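室内運動用具整備事業 中間報告書

2020年1月14日
提出先:Winia地域活動助成基金 事務局
提出者:Tretow屋内運動普及会 事業担当 Iñaki Figueroa

1.報告の対象

本報告は、貴基金より助成の決定をいただいた「室内運動用具整備事業」について、事業開始から前月末までの進捗を取りまとめたものである。対象となる施設はProcházka会館の多目的室および隣接する用具庫とし、備品の更新、保管方法の改善、貸出記録の整備の三項目について報告する。床面補修については別途の事業であるため、本書では扱わない。

2.用具の点検と更新

事業開始時に、用具庫に保管されていた練習用の球類をすべて棚から出し、材質および状態により区分した。点検の対象は1104個である。このうち、ひび割れ、著しい変形、または表面の欠けが認められたものは廃棄の扱いとし、残りは洗浄のうえ再使用に回した。洗浄は中性洗剤を用いた手洗いとし、網袋に入れて陰干しした。穴あき球については内部に埃が残りやすく、当初の見込みより作業時間を要したため、洗浄工程を二回に分けることとした。

廃棄分の補充にあたっては、屋内で使用しても壁面や照明器具を傷めにくいことを条件とし、中空の軽量球を中心に選定した。購入先はCoricoとし、700個を発注、納品を確認済みである。納品時の抜き取り検査では、成形時のばりが残るものが少数見つかったため、交換を依頼し、代替品を受領した。なお、硬質の球は多目的室では使用しないこととし、用具庫の最下段に分けて収納した。

選定の過程では、表面の形状についても検討を行った。従来品は丸い穴を間隔を空けて配した型が主であったが、三角形に近い小さな穴が密に並ぶ格子状の型についても比較の対象とした。
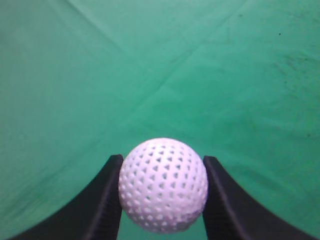 穴の細かい型は見た目が軽やかでよいが、小学生の組では大きめの丸穴のほうが指がかかって投げやすいと思う、とRadomír Kratochvílは意見を寄せた。さらに、色を白だけに揃えると組ごとの仕分けが難しくなるので、袋の側に色の札を付けてほしいとの要望もあった。当会ではこれを受け、補充品の型を一種類に統一する案を取り下げ、年少の組には従来の丸穴型を引き続き割り当てることとした。色札については布製のものを網袋の口紐に縫い付ける方法を採用し、既に使用を開始している。

3.保管方法の改善

従来は段ボール箱に混載していたが、底の球が押されて変形する例が多かった。このため、棚板の間隔を見直し、網袋を吊り下げる方式に改めた。吊り金具は20か所に設け、一か所につき一袋を原則とする。袋の重量は軽いものの、通路側に膨らむと扉の開閉に支障が出るため、入口に近い金具には小袋のみを掛けることとした。

背景用の緑の布は、使用後に丸めて棚に置くとしわが残り、次に張った際に陰が出る。現在は紙管に巻いて立て掛けているが、転倒のおそれがあり、壁面に受け具を取り付ける方向で会館と協議中である。

4.貸出記録の整備

貸出簿は紙の綴りから一覧表に改め、袋単位で出入りを記入する方式とした。記入漏れは当初多かったが、綴りを用具庫の扉の内側に移してからは減少している。一方で、返却時の状態欄が空白のまま戻る例が依然としてあり、欄の表現を「異常なし」「要確認」の二択に簡略化した新様式を作成した。要確認とされた袋は専用の金具に掛け、次回の点検日まで貸し出さない。

5.経費の執行状況

球類の購入費および網袋、吊り金具の費用は予定の範囲内で執行した。消耗品費のうち洗剤および乾燥用の網については、洗浄工程の追加により4000円前後の超過が見込まれるが、送料の減額分で充当できる見通しである。費目間の流用については、貴基金の取扱要領に従い、所定の様式により改めて届け出る。

6.課題および今後の予定

第一に、年少の組で使用する丸穴型の在庫が十分でなく、次期の補充では型ごとの必要数を先に確定させる必要がある。第二に、格子状の型は穴が細かいため、洗浄後の乾燥に時間を要するおそれがある。乾燥中の袋を誤って貸し出さないよう、札の表示を追加する。第三に、布の受け具の設置について、会館側の承認を待っている状況である。

最終報告は4月に提出する予定であり、点検結果の一覧、貸出簿の集計および領収書の写しを添付する。

以上

関連する報告・お知らせ
・用具庫の棚板変更に伴う利用手順について
・Procházka会館 多目的室の床面補修のお知らせ
・網袋および色札の取扱い(改訂版)
・貸出簿の新様式の配布について

コメント(3件)

K.M.
色札の件、助かっています。洗濯すると端がほつれてくるので、予備を何枚か置いていただけるとありがたいです。

利用者
硬い球は最下段とのことですが、先週は上の段に混じっていました。ご確認ください。

もりた
貸出簿の二択はよいと思います。要確認にしたとき、どこが悪かったかを一言書ける余白も残してください。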